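Brosbridge wallpaper vote ends with more wallpaper

2025-03-25

BROSBRIDGE – Residents who hoped the long argument over the walls of the Flilside Library reading room would end in a coat of plain white paint will have to go on hoping. The town council voted Monday night to put up patterned wallpaper instead, and the meeting ran late enough that the parking lot gate had been locked by the time it was over.

The old paper, a brown stripe that had been up longer than most of the staff had worked there, came down last July after a leak in the roof. The walls have been bare plaster ever since. A survey on what should replace it drew 786 replies, a bigger response than the town got when it asked about the sewer rates.

Plain paint came in first in that survey. The council thanked everyone for taking part and picked wallpaper.

"People said they wanted something calm," said council member Marius Crăciun, who voted with the majority. "I think a person can be calm near a pattern."

The winning design comes from Stistel, a small print shop on Dobre Street, and was drawn by Hyun-seo Nam, who grew up in Brosbridge and did her homework in the reading room. It shows the bends of the local creek, repeated in green and rust. Nam told the council she had toned it down twice already and would prefer not to do it a third time.

Opponents had their say. One speaker held up a square of the sample paper for her full 3 minutes without talking, which the clerk entered in the record as a comment. Another asked whether the creek would be shown at its normal level or as it was in the spring, when it was in his basement. Nam said normal level.

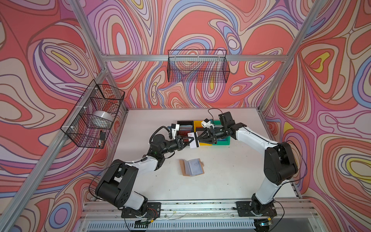 Loud walls have had a good few years, and Brosbridge is late to them if anything. Hotels, dentists and at least one tire store in the county have given up on beige. Nor does the taste stop at places where people sit down: swirling loops of coral red, pink, lavender and mustard yellow can surround a white tabletop with a pair of robot arms on it, and next to that a green creek looks close to shy. Crăciun said he had seen worse in his own hallway, and had hung it himself.

The council did give some ground. The paper will cover only the long wall and the one by the periodicals, with paint on the other two. Which paint was not settled. A motion for off-white failed after a member asked how far off, and the matter was sent to the next meeting.

Work is expected to take 12 days, during which the reading room will be closed and the newspapers moved to the children's section. Readers are asked to bring their own chairs if they would like one of adult height.

Leftover rolls will be sold at the front desk.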